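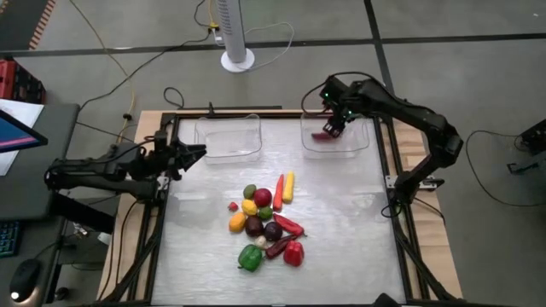

Reading time: 2 min

Minutes – Pendura sorting study, method review

Meeting opened at 10:00. Minutes of the previous meeting were accepted with one correction: under item 3, "bin order" should read "pick order".

1. Status of trials

The Pendura series stands at 120 completed episodes out of a planned 162. The remainder will be run on the same table with the same two clear bins. Bhatt asked by email whether the bins could be moved closer to the arms. It was agreed to leave them at the far side until the series is finished, as a change now would split the data.

2. Start layout

Each episode starts with the produce grouped in the middle of the surface. The Conidness protocol leaves the arrangement to the operator. The meeting found this too loose. Layouts made by the same operator tend to look alike, and long peppers are often put down side by side. From the next batch the layout will be drawn from a list of 100 prepared arrangements, with overlaps allowed.

3. Grasping of large peppers

The low side view was reviewed alongside the table view. Large bell peppers remain the hardest class. The gripper comes in from above, and the lobes give it a different contact surface depending on which way up the pepper lies. 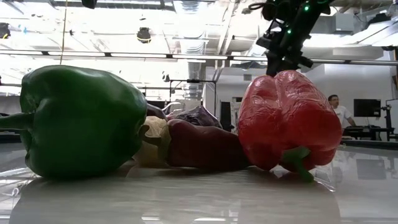 Fig. 2. Low side view, gripper at the top of the red pepper; green pepper on its side at left.

It was noted that contact can't be judged reliably from the side view alone. Annotators have been marking "grasp start" at the first apparent touch, and two passes over the same episodes differed by up to 7 video frames. Decision: grasp start will be taken from the finger closing signal, with video used only as a check. Episodes already labelled will be relabelled by script.

4. Reflections

The glossy surface mirrors both the produce and the ceiling lights. The segmentation step sometimes extends the mask of a pepper into its reflection. Starkadach suggested a matt sheet. Against this, the policy has been trained on the present surface throughout. Agreed to keep the surface and to report mask error separately for items near the front edge.

5. Reporting

Success will be counted per item, with partial episodes included. An item dropped outside a bin counts as a failure even if picked up again later – the retry is logged in its own column.

Actions
– Prepare layout list and add it to the protocol: Conidness
– Relabelling script for grasp start: Bhatt
– Mask error table, first version by end of February: Starkadach

Any other business: none.
Meeting closed at 11:15.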